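Print this page | E-mail this page

Section 7. Closing out the month in Pernbridge

I do the books for my own little repair shop, and I've run month-end in Pernbridge more times than I'd like to count, so I'm going to walk you through it the way I do it at my own desk. Get a coffee first. The first close is the slow one (mine ate a whole evening), and then it gets much quicker once your rules are saved.

Before you start, you'll need your bank statement, your card statement, and any vendor bills still sitting in the tray. If you brought your old records over from Gauthier, finish Section 6 first. Opening balances have to be in place or nothing you do here will tie out.

Step 1. Set the period.
Go to Books > Periods and pick the month you want to close. The status should say Open. If it says Draft, click Activate and wait for the green bar to fill.

Step 2. Pull in the bank feed.
Click Refresh Feed. Pernbridge only reaches back 98 days, so if you've let things slide longer than that (been there!), you'll have to download a file from your bank and bring it in through Import > Statement File. Choose the plain comma-separated kind. The spreadsheet kind loads too, but it flips the day and month on some lines and you'll be hunting for August bills in March.

NOTE: Refresh only once. A second click while the first is still running can give you doubled deposits. They're easy to delete, just tedious.

Step 3. Match what you can.
Open the Match tab. Anything with the same amount and a date within 7 days gets paired up for you and shows in blue. Look down the blue lines quickly, then click Accept All. I do read them, because two customers paying the same amount in the same week will fool it every time.

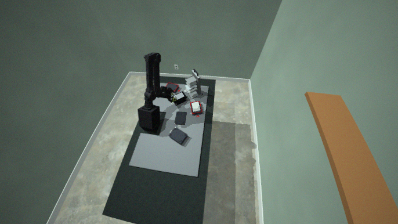 One reader wrote in to say that Accept All should never be used by a shop that takes deposits on orders, and that going line by line had saved a great deal of trouble at tax time. Fair enough! If you take deposits, turn on Ask Before Pairing under Match Settings and you'll get a yes or no on each line.

Step 4. Deal with the leftovers.
Whatever didn't match goes to the Unsorted list. Give each line an account. For the ones you see every month, like rent or the phone bill, check Remember This so you don't have to do it again. My list runs to about 10 lines in a normal month, mostly bank fees and parts I paid for with the card.

CAUTION: Don't send mystery items to Owner's Draw just to clear the list. I did that my first year, and my accountant and I spent a long afternoon undoing it. Use Suspense instead and write yourself a note in the memo box.

Step 5. Bring in payroll.
If you run payroll through Kukance, go to Connections > Kukance > Post Month. Wages, withholding, and the employer's share of taxes come over as a single entry. Open it and check that the net pay line agrees with what left the bank. If it's off, it's usually a paper check that hasn't cleared yet.

If you do payroll by hand, use the Payroll Journal form and save it as a template. 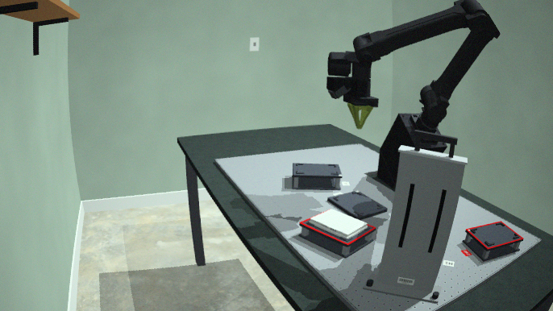 Step 6. Reconcile.
Type in the ending balance from your statement. The Difference box at the bottom needs to read zero. When mine doesn't, I divide the difference by two and look for that amount, since a payment entered as a deposit throws you off by double. Still stuck? Sort by amount and go down the statement with a pencil.

Step 7. Lock the period.
Click Lock and set a password. You can unlock it later, but Pernbridge keeps a record of every change made afterward, and your accountant will see it.

NOTE: Prikmont users on the shared plan won't see the Lock button unless they're signed in as the account owner.

Next: Section 8, Sending reports to your accountant

Print this page | E-mail this page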